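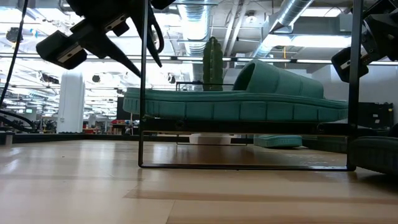

Workshop notebook, June – resoling trials and the cork glue

Started at half past eight with the kettle on and the back door open, as it was already warm and I wanted the fumes to have somewhere to go. The plan for this month is the same as it was at the end of the last page: find a glue that holds cork to rubber through a summer of being worn, left in cars and forgotten on beaches, and write it down properly this time so that whoever has the bench next doesn't have to guess at my handwriting on the tin lids.

I had two glues to compare. Skov is the one we have used for years, the brown stuff with the awful brush. Trukine is the newer water-based one, and I'll admit I wanted it to win before I'd opened it, purely on account of the smell (there hardly is one, it's like school paste!). I tried to be fair all the same.

Method, such as it is. Cork offcuts from the Pratetti sheet, 246 mm long so they'd fit the small press without trimming, rubber from the ribbed roll. Both faces roughed up with the coarse paper, brushed off, wiped with a rag and left while I had a biscuit. Then Skov on one lot, two thin coats, and Trukine on the other, one coat, as the leaflet asks for one and is quite stern about it.

The Skov strips went tacky in a quarter of an hour and pressed together beautifully. The Trukine ones sat there looking milky for so long that I went and sorted the buckle drawer, which needed doing anyway. We have far too many of the small brass ones and hardly any of the square ones, so please, if you are ordering from Elletti, don't let them talk you into another mixed bag. When I came back the milkiness had gone clear from the edges in, and I pressed them straight away. I may have been a few minutes late with that. I've put a pencil cross on the strips so I remember.

11.40. Pulled the first Skov strip by hand. Cork tore before the glue let go, which is what you want. Pulled the first Trukine strip and it peeled like the lid off a yoghurt. Bit disheartening. Put the rest back under the press and told myself to leave them alone until after lunch.

After lunch, much better. The second Trukine strip took real effort and left a good crust of cork all along the rubber, with one bare patch near the end where I suspect my thumb had been. So it's slow, and it hates a greasy thumb, but it does seem to get there. The leaflet says full strength comes after a night and I've no reason to doubt it.

Bending next. The old treadle flexer is still going, bless it, though it squeaks on the upstroke and I've given it oil twice. I set it for 2,000 bends with one strip of each side by side and got on with cutting footbeds. Skov came off with a hairline crack along the bend, in the glue line and not in the cork. Trukine had no crack I could find, even with the magnifier, and stayed soft when I folded it the wrong way. I was pleased, and rather surprised after the yoghurt lid business. One strip of each is not much to go on, of course, so I'd like to run another batch before I get carried away.

Heat is still to do. I meant to use the little oven, but the thermostat has been reading about ten degrees high and I'd sooner sort that first than write down numbers I don't believe. Does anybody have the spare probe? It used to live in the tin with the eyelet dies, and it doesn't live there now.

A note on the Pratetti cork while I think of it. The new sheet is finer than the last and sands to a lovely edge, but it drinks glue. The first coat of Skov simply vanished into it. If we keep to this cork we should allow for more glue per pair, and I'd put a thin sealing coat on and let it dry right through before doing anything else. The old coarse sheet didn't need it.

Things left for next time:
– second batch of both, with clean hands
– Trukine with a sealing coat underneath
– oven, once the thermostat behaves
– ask Elletti for square buckles only
– new brush for the Skov tin, the present one sheds

Packed up at quarter past five. Strips are on the windowsill shelf under the blue cloth, marked S and T in pencil. Please don't use them as bookmarks.

Search the notebook Go

Bench notes, shoe repair workshop – contact the front desk for copies | Back to top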